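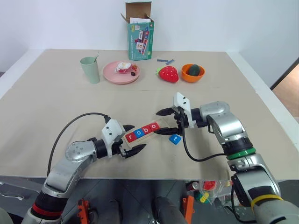 Two-arm cell, spelling job, t still to go in. Left arm has the board.

Monday, October. Second day with the Brollix kit on loan from Sondcombe. Brochure says it can do "up to 93 word tasks an hour straight from the case." No sign of how long a word they had in mind. Ours has five letters and I'm not holding my breath.

Setup took most of the morning. The Shiferaw controller wanted its license file again after the power cycle, same as Friday's note. Ran hand-eye calibration twice and kept the second. Error code 601 came up once on the right arm, cleared it from the pendant, no entry for it in the manual. Have written to Sondcombe.

Left the cup, the plate and the toy fruit on the table. Their own demo video uses a bare table, and I don't care how it does on a bare table.

What I don't like so far:
– left arm holds the board by one end only, so any push from the right goes straight into that grip
– the planner treats the board as fixed once it's gripped. It isn't fixed.
– letter pose comes from the head camera unless you turn on wrist fusion, and fusion is a paid add-on (trial key runs out in 6 days)
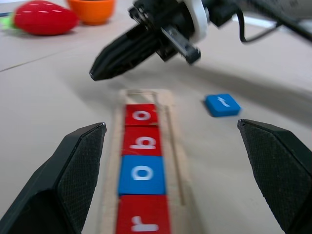
Wrist view, other gripper moving over the board. Loose t to the right of it.

Blur at this speed bothers me. I can still read all four letters in the board, but I'd like to see what confidence the detector gives them with an arm moving. The log only stores pass/fail. Asked for raw scores, was told "on the roadmap."

The Rundier setup we looked at in spring was slower and uglier but it logged everything. Would still pick it if the decision was today.

To do: repeat with the speed cap at half, same layout. Try one run with the board clamped for comparison. Get a price in writing for fusion – the quote just says "contact us."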